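October 30, 2026

I slept badly and woke up before the alarm, so the day had already a long beginning when the light came. I made tea and sat in the kitchen with the old blanket on my legs. Outside it was grey and the bus to Kirum went past almost empty. I like Fridays when I don't have to go anywhere. I had written one line on my list for today: the big room. It has been on the list the whole of October.

The kitchen first

Of course I did not begin with the big room. I began with the drawer where the batteries live, then the shelf with the jars, and then I washed the jars. It is an old trick of mine, to do three small jobs so that I am allowed to be late for the large one. I found the warranty paper for the Prustach kettle, the kettle I threw away two winters ago. I found also a bag of lentils which I opened before I moved here, I believe. I cooked them anyway. They stayed hard in the middle and I ate them with much vinegar.

While they cooked I paid the electricity. It was 38 more than last month. I looked at the number for a long time, as if it would feel ashamed and become smaller. The heater in the hall is the guilty one, I think. I will turn it down and wear the thick socks.

The cloth from Hwang

The parcel came before noon. I had ordered the new white cover and the cushion filling from Hwang, 215 together with the delivery, and I was worried that I had measured wrongly. In the shop pictures every white is the same white, but at home there are so many. The old curtains are one white and the wall is another, a little yellow. I put a corner of the cover against the wall, then against the curtain, and it belonged to neither. Well. I decided it will be its own white.

The instructions were folded so small that I needed the reading glasses. They say to wash before use, in cool water, and to dry lying flat. Where does a person dry such a large thing lying flat? I have no floor of this size. I read it two times and then I did not wash it. If it shrinks later I will know whose fault it was.

I wrote in the housekeeping book: cover and filling, 215. With the new lamp and the repair of the chair, this makes 618 for the room since summer. It is more than I promised myself. But when I came here I expected to spend 3,000 to make the whole apartment nice, and I have been careful with the rest, so I am not so angry. The chair was worth it. It does not complain anymore when I lean back.

The big room

After lunch I could not find any more small jobs. I opened the window, put the radio on low and started. I wiped the shelves from the top to the bottom, as my grandmother taught me, so the dust falls only on places that are still waiting. The books went out in piles on the floor and came back in a different order. Last time I put them by size and it looked tidy, but I could never find anything. Now they stand by how often I want them. The Trimus dictionary is at the front, because I still open it every day, also today for the word "upholstery," which I had been writing with one p and two l.

The plant got its water. It hangs down so far now that I have to lift it with one hand to wipe the wall behind, and every time I am afraid to break something. I took away the dry leaves and turned it a little. I have thought about cutting it shorter, and I even had the scissors with me, but then I only cut a loose thread from the cushion. It has grown in this corner longer than I have kept any other plant, and it is a great company in the winter.

Then the white things. I pulled and smoothed and pulled again. On one side the fine stripes ran nicely straight, and on the other side they went off on their own way, so I started again from the beginning. My fingers are sore from it -- the cloth is soft but there is so much of it. When I finally stepped back, the low afternoon light was coming in and I saw every crease that I had missed. I let them be. They will sit themselves out, I hope. 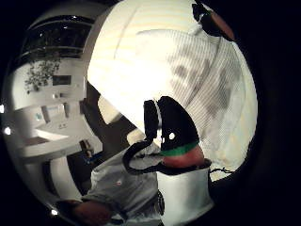
Evening

Soup from yesterday, and the end of the bread. My back is tired in the good way. I went into the big room three times without any reason, only to put on the lamp and look. It smells of soap and a little of cardboard.

I still have the empty box in the hall, and the old cover, folded. I don't want to throw it away. The cloth is thin in the middle but good at the sides, and I could make cleaning rags or perhaps two small pillow covers, if I find the patience and the right needle. I put it on top of the wardrobe for now.

For tomorrow: take the box down, buy bread and lamp oil for the balcony, ask at the counter in Kirum if they have hooks for the curtain. Call the bank if it is open. And soak the lentils that are left, overnight this time.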